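Ticket: Hands stall on cylinder pickup, task board B
Product: Woline two-arm upper body, Fullow hand package
Site: Corberg, test bay 2
Priority: Medium
Status: Open, waiting on customer

Monday, 9:40 a.m. - opened by customer

We are using the board to decide whether this unit can go to the assembly benches in June. The work there is simple on paper. Pick up a rod, put it in the slot, turn a knob, put a peg in a hole. Our bench staff do it while talking to each other.

The left hand does the knob well enough. The right hand is the problem. It moves to the large cylinder, stops just short of it, and waits until the step times out. No fault code. The log only says "grasp pose not confirmed" and moves to the next step. Out of 31 tries on the large cylinder we got 17 completed picks. The thinner rod is worse but we have not kept a proper count.

Things already tried:
Restarted the arm controllers.
Reran the hand calibration, both sides.
Lowered the approach speed to the minimum setting.
Swapped the order of the steps so the cylinder goes first. No change.

Monday, 11:15 a.m. - support

Thank you for the detail. Please send the grasp log for one failed try and one good one, and a still from the head view at the point where the right hand stops. Please also confirm which release is on the hand package. The Mahmoud planner changed how it handles parts that lie flat, and older hand releases do not read the new approach height.

Monday, 1:05 p.m. - customer

Logs attached. Hand package is one release behind the planner. We held it back on purpose after the last update reset our grip limits.
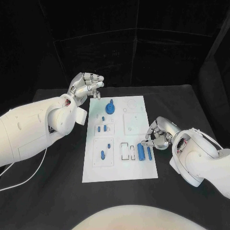 Attachment 1: head view, right hand at the large cylinder, left hand near the geared knob.

The cylinder and the thin rod are lying parallel on the right, beside the slots. That is the layout on our setup sheet, and the person loading the board follows it each run.

Monday, 2:30 p.m. - support

The failed log shows the planner asking for a thumb position the hand will not accept at that height. The hand holds, the planner waits, and the timer runs out at 600 ticks. On good tries the part was a little farther from its neighbor, so the planner picked a different thumb position. That explains why you see it come and go.

Please do the following in order:
1. Export your grip limits from the hand settings page and save the file off the unit.
2. Update the hand package to match the planner.
3. Import the grip limits again. Check the thumb values by eye before enabling motion.
4. Move the thin rod farther away from the cylinder and run the cylinder step alone.
5. Put the rod back in its normal place and repeat.

If step 4 works and step 5 does not, the spacing is still the cause and we will send a planner setting to try.

Monday, 4:50 p.m. - customer

Update done, limits restored. Step 4 works every time so far. Step 5 still stalls now and then, less than before.

Spreading the parts out is fine for a test but it does not help us much. On the benches the parts come in a shallow tray and they touch. If the hand needs clear space on both sides of each rod, then somebody has to stand there and lay them out, and that person could have put them in the slots in the same time.

We will keep the unit on the board for now. Please send the planner setting, and tell us if it changes anything on the left side - the knob step is the one part we can rely on and we would like to leave it alone.

Monday, 5:20 p.m. - support

Setting file sent. It applies to the right hand only. It lets the planner try a second thumb position before the timer starts. Expect the pick to take longer. Please run the cylinder step and the rod step separately and send both logs.

On parts that touch in a tray: this release does not support it. I have linked your ticket to the open request for that feature. There is no date on it.

Status changed to: waiting on customer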